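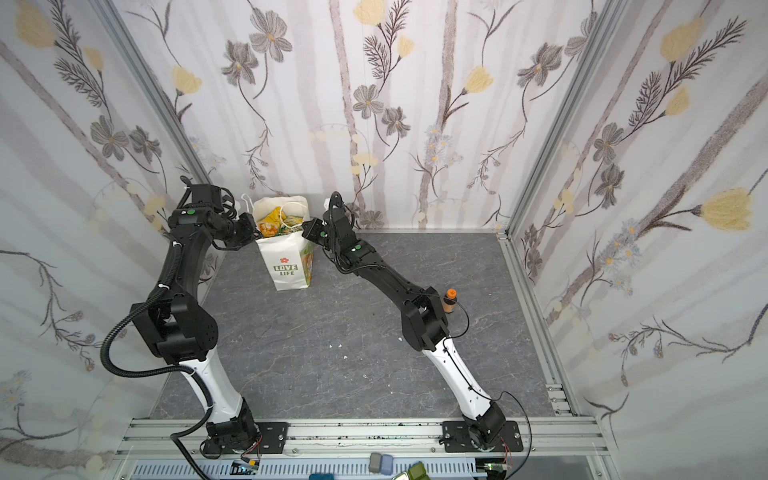 Plestanura

Plestanura is a two-arm robot cell built by members of Stusholm, a shared workshop. Work on it was started by Concetta Bortolotti and Hefin Powell, who wanted a machine that could handle ordinary shopping on a tabletop. The name is used for the whole cell - arms, rail, walls and software together.

Construction

Both arms are bolted to one aluminum extrusion rail, side by side. The walls are covered with flowered wallpaper, and the floor has a gray marble pattern. Bortolotti chose a busy background on purpose, as she considered plain walls too easy for the vision software. The cable conduits are left outside the arms, so that a damaged wire can be changed in an evening.

The camera mounts near the grippers are 3D-printed in white. Powell drew 3 versions before one of them stayed firm during fast moves.
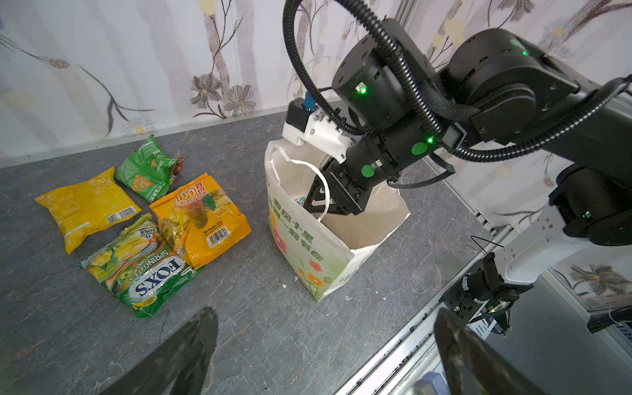

Why are paper bags used in the tests?

They bend, fold and fall over, and the arms must correct their movement all the time. A rigid box gives much less information about the quality of the control.

Software

The control program is called Ifans. It was written mostly by Osian Probert and reads the joint positions 50 times per second. An older program, Givow, is still kept for calibration. Both arms share one clock, and in the first months a small delay between them was the most frequent cause of failed handovers. 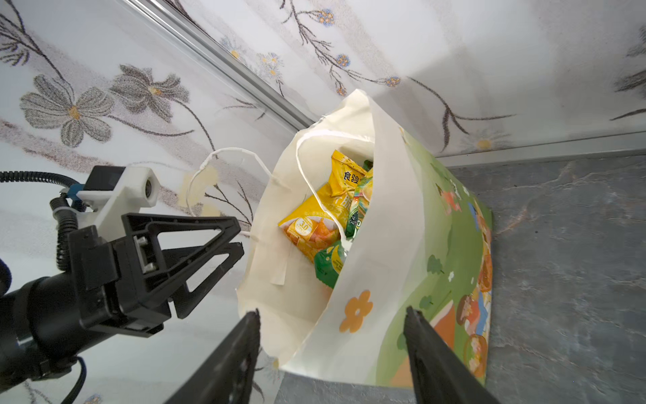
Handles remain a difficult part of the task. A thin cord can slip between open fingers, and a flat loop is hard to separate from the paper behind it. Llinos Hughes proposed to approach handles from the side, and this method became the usual one in June.

Recordings

The group has stored some 900 recorded attempts, failed ones included. Each recording keeps the camera views and the joint positions together.
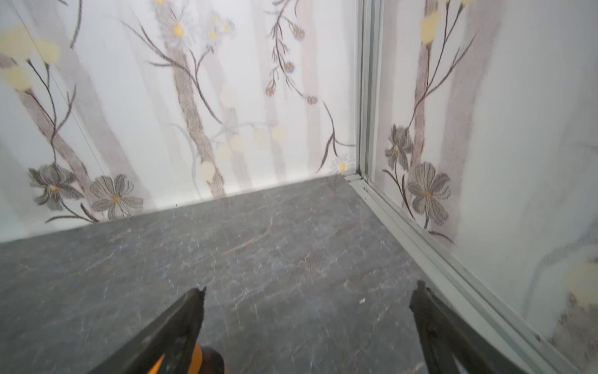 Attempts are started from several different arm positions, including positions close to the corners, where the rail and the walls leave less space for the elbow. Szymon Pietrzak maintains the archive and the list of spare parts. The drawings for the camera mount are available to other workshops on request.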